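To: sim-manipulation list
From: Oriana Villalba
Subject: Re: [sim-manipulation] Texture randomization and grasp transfer

Dear colleagues,

On Monday Flora Pringle wrote:

> The Raris summary says that surfaces were changed between episodes.
> Does this include the countertop, or only walls and floor? And are
> the wrist view and the room view both given to the policy?

The countertop is included. Each of the 1,000 training episodes draws new materials for the counter, floor and walls, and the position of the camera in the room is also changed within fixed limits. The policy receives both views at every step. Removing the wrist view lowered grasp success by up to 30 percent, mostly on small items – the room view alone does not resolve them well.

The Domínguez baseline was retrained on the same episodes with 12 held-out room layouts. Results for both methods will be placed on the Pondmont server in September. Groups taking part in the Nidside comparison are asked to keep the held-out layouts out of their training data.

Two renders from the footbridge task follow.
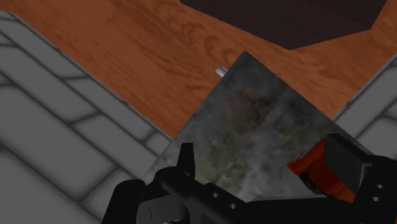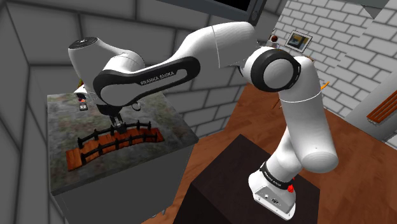
Simulated views: gripper and stone-like surface (first); arm with the gripper at the footbridge railing (second).

Regards,
Oriana Villalba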